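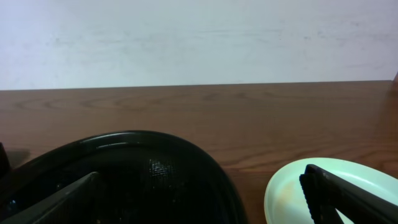 Boonmee Klinhom thinks I should stop calling it a dishwashing robot, and told me so before I had my coat off. It's a table-clearing and wiping kit, the name is Tirano, and if I wrote "dishwashing" in the headline there would be emails. So, no dishwashing in the headline!

I'd come to Poltska, the small outfit that sells the Tirano kit, to ask the questions you all sent in after my last robot arm piece (there were a lot, and most of them were about broken plates). Boonmee handles the hardware. Nuanchan Chantharasri writes most of the software and answers the support line, and the two of them finish each other's sentences in a way that makes my notes very hard to read.

What you get in the box is an arm, a two-finger gripper with a small camera looking out past the fingers, a clamp for your counter, and a tablet app. You bring your own dishes. "People ask us for a list of approved plates," Nuanchan told me. "There isn't one. If you can pick it up by the rim, we want the arm to have a go at it."

The kit costs 3,042 dollars, and I asked the rude question right away: who is paying that? Small cafes, mostly, Boonmee said, plus a few people who have trouble with their hands and wrote in asking for it. "Those second ones are the calls I like," he said. "They know exactly what they want it to do. A cafe owner wants everything by Monday."

I asked about sponges, because my own feeling is that anything floppy is where these arms fall apart. Nuanchan laughed and said I should have seen the first version. "It held a sponge like it was afraid of it," she said. "Then we turned the force up and it wrung the thing out over the floor." Now there's a squeeze setting in the app that goes from 1 to 16, and they suggest starting at 14 for a regular two-layer scrubber and lower for the soft cellulose kind. I'd have guessed the other way around, and I said so. Boonmee said everybody does – a firm scrubber springs back and wants out of the grip, so you have to mean it.

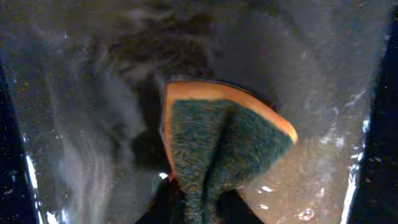 So, does it break plates?

I got two answers. Boonmee's was "Yes, some," and Nuanchan's was longer. Before they ship a new software version they run some 1,000 rim grasps on a mix of old dishes from thrift stores, and she reads through every one that went wrong. The hard part, she told me, is shine. A glazed plate throws light back at the camera, and a bright patch can look a lot like an edge if the software is feeling gullible (her word, and I love it).

"A matte bowl is a vacation," she said. "Give me a glossy plate near a window and I'm working late."

She'd like buyers to know that where you put the arm matters more than any setting. Clamp it so the light comes from behind the arm or from the side, and do the plate setup at the time of day you'll really be using it. I wish that was on page one of the manual. It's on a loose sheet that I nearly threw out with the packing foam.

The grip itself is pretty simple once you see how they think about it. One finger goes to the face of the plate, the other goes behind, and the rim ends up in the gap between them.
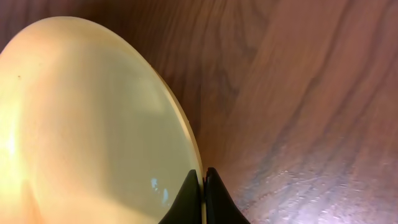

Getting the fingers to that point is most of the work, and closing them is the easy bit, or so Nuanchan says. If the first try feels wrong, the arm is supposed to open, back off and come in again from a slightly different angle. You can limit how many tries it gets, and I would, if you're the impatient type like me.

I asked what they'd fix first if they had the money. Boonmee wants a better clamp, full stop. He doesn't trust the current one on a thick countertop and will tell you that on the phone before you buy, which I found pretty refreshing. Nuanchan wants finger covers that come off for cleaning without a tool. Those are planned for June, and current owners will get a set in the mail.

Returns are 14 days, you pay the shipping, and they'd like the foam back too. Good thing I kept mine.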